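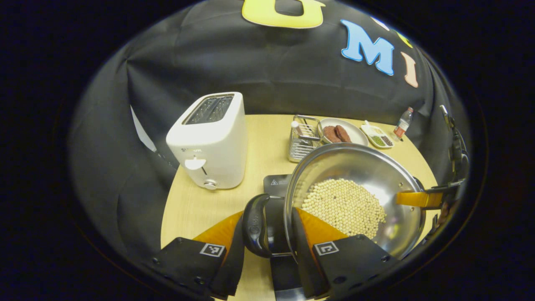 Soybeans in a steel pot between the two fingers of the Umance gripper, on our round table.

Review: Umance hand-held gripper kit

I bought the Umance kit in July for 283 dollars, with my own money, and I have used it since then in the shared workshop in Derunville. I write this review for people who want to teach a small robot arm at home and who are thinking about the same kit. English is not my first language, so please excuse a strange sentence now and then.

The kit is a gripper that you hold in your hand. You squeeze the trigger, two fingers close, and a camera on top records what the fingers do. Later the recordings are used to train the arm. You do not need the arm on the table during recording, and this was for me the main reason to buy it. Our arm is still half built. Kyung-tae Ki is making the shoulder part for the third time.

What is in the box

You get the printed fingers, the central base, the handle with the trigger, a wide lens camera with its mount, the soft orange pads, a bag of screws and a paper manual of 14 pages. The marker squares are already printed on the fingers, so you do not have to glue stickers and worry whether they are straight. On my older kit, from Zakharchenko, I had to cut the markers from paper, and one of them fell off in the middle of an afternoon.

There is no memory card and no screwdriver. The manual mentions the screwdriver on page 9, when you already need it.

Assembly

I needed one long evening. The fingers go on the rails without force, and the screw holes match well. The difficult part is the cable of the trigger, which must pass through a narrow channel in the base. The drawing in the manual shows the channel from the wrong side. I took everything apart again and asked Seul-gi Cheon for help, and she pulled the cable through with a piece of fishing line. I recommend to do the same from the beginning.

The screws are soft. Please tighten them by hand and not with an electric driver. I damaged one and replaced it with a longer one from our drawer, and it holds fine.

Using it

The fingers are wide black blocks, and this is good and bad. For large kitchen things they feel safe. I can take a bowl, a toaster lever, a plate, a pot with beans. The orange pads give a good grip on smooth steel and they do not leave marks on our dishes. For small things I am less happy. A thin spoon handle standing in a spice dish is hard to catch, because the tips are too thick to go between the spoon and the neighbor object. I had to practice this a lot, and in my recordings you can see me miss.

The lens sees very much. Even with a pot directly in front of it, the toaster, the plate at the back of the table and the cloth behind everything are still in the picture. Straight things become round – you get used to it – and the corners are black. The software expects this, and you should not try to correct it yourself. I tried, and I lost an evening. Both markers stay visible at the bottom in normal work, which the software needs to calculate how far the fingers are open.

The handle becomes tiring. After an hour my wrist hurts a little, more when I hold it low over the table. Kyung-tae has larger hands and says it is comfortable for him. A second grip size in the box would be welcome.

Software

The program for checking the recordings is free and it is slow. It took a whole night to process my first 500 recordings on my laptop. It rejected many of them, and the message was only "tracking lost", without the place in the video. I found out by trying that quick turns of the hand are the problem. When I move more calmly, it rejects very few. The people at Umance answered my email after 2 days, politely, and sent a newer version that shows the time of the error.

Compared with the Zakharchenko

The Zakharchenko is lighter and its tips are thinner, so for screws, clips and small parts I still prefer it. It has hard pads, and bowls slide out of it. For kitchen work I take the Umance every time. If you can find a used Zakharchenko at the Fenness swap market, try it first, then decide.

Would I buy it again? Yes, for the table tasks we do. I take away one star for the manual and the cable channel. Spare pads are sold separately, and mine are beginning to come loose at one corner, so I have ordered a set.

Four stars of five.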